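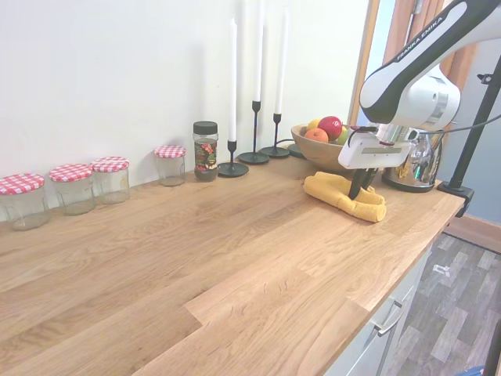

You will never get them to write words out every day without somebody ending up under the table, we were told at our very first meeting, and spelling is something they pick up from reading anyway. We wrote that down word for word, and it ended up shaping the whole project!

Spelling at Home: Copying or Covering?
Project report, Childhood and Learning course, Clindholm

Why we picked this

Our group wanted to look at spelling because all of us remembered being taught it in a different way. One of us copied lists from the board. Another had a test every week and forgot the words by the next morning (her words). A third was taught at home and never saw a spelling list at all until middle school. When we found out that the Onwood home learning group was happy to let students work with their families, we jumped at the chance.

Our question was simple. When a child practices a word at home, does it help more to copy it while looking at it, or to look at it, cover it up, write it from memory and then check? We called these Copy and Cover for short, and that is how they appear in the rest of this report.

What we did

First we needed words. We asked the parents to send us words their children really used in letters, stories and shopping lists, and took out the repeats and the ones that were just too easy. That left 185 words, which was a lot more than we expected but also a lot more fun, with "because" and "friend" sitting next to "volcano" and "trampoline." We wrote each one on a card. We had bought a pack of 200 blank cards, so there were a few spares for the ones we misspelled ourselves. (Yes, really. "Rhythm" took us more than one try.)

Each child got a small set of words chosen by the parent, half to be learned by Copy and half by Cover. We thought about putting the children into 2 separate groups, one for each method, but the children were different ages and we were worried we would only be measuring who was older. Letting every child do both seemed fairer, and it meant nobody felt left out of the "secret" method. Cover was called the secret method from the first morning on and we could not get rid of the name.

Practice was short, right after breakfast in most homes, and the parent kept a sheet with the word, the method and whether it was right. At the end we came in and read the words out in mixed order. The children wrote them down with no help. Then we left everything alone for a while and did the same thing again, to see what had stuck.

We also tried out Trornex, a typing program that one family was already using, to find out whether the words could be practiced on a keyboard. The children liked it, but it filled in the end of a word if they waited long enough, so we kept those results out of the main count.

What we found

The practice sheets gave us 1798 written words in all. Typing them into a spreadsheet at the Tavares library took us most of an afternoon and all of the snacks.

During practice, Copy looked much better. That makes sense, as the word is right there on the card and you have to be pretty sleepy to get it wrong. If we had stopped at that point our report would have said that copying wins, the end.

In the first read-aloud check the gap was almost gone. Some children did a bit better on their Copy words and some on their Cover words, and we could not see a pattern. In the second check, after the break, Cover came out ahead for most of the children. We were so excited by this that we went back and marked every sheet a second time to be sure. A handful of marks changed but the result stayed the same.

The long words showed it best. Words like "different" and "beautiful" were often right at the start and wrong in the middle if they had been copied. The covered ones had mistakes too, but a child would more often stop, say it under their breath and fix it. We had not planned to write down who fixed their own words and we wish we had, so if another group takes this on, please put a column for it on your sheet from day one.

What the children and parents thought

The children had strong opinions. Several said Copy was boring but safe. One said Cover was "like hiding from the word and then catching it," and we have all been using that ever since. A younger child cried over Cover early on, and the parent moved to words with fewer letters for a few mornings, which helped. We left those words out of our results.

Parents told us the sheet was the hardest part. It is easy to practice spelling while you are clearing up bowls, and much less easy to write down what happened.

Problems

Our project was small, and the parents picked the words, so one child's hard word could be another child's easy one. We also could not be sure how long each card was looked at before it was covered. A few families gave the card a quick glance and others talked about every letter, and that is almost two different methods. And we only read the words out alone, never in sentences. A child who can spell "their" on a list may still write "there" in a story, and we would love to know more about that.

Next steps

Onwood has asked to keep the cards, and a few of the parents are going to carry on with Cover in the fall using new words. We have given them a blank sheet with the extra column on it. Our own spreadsheet is saved with the course files for anyone who wants to check our adding up.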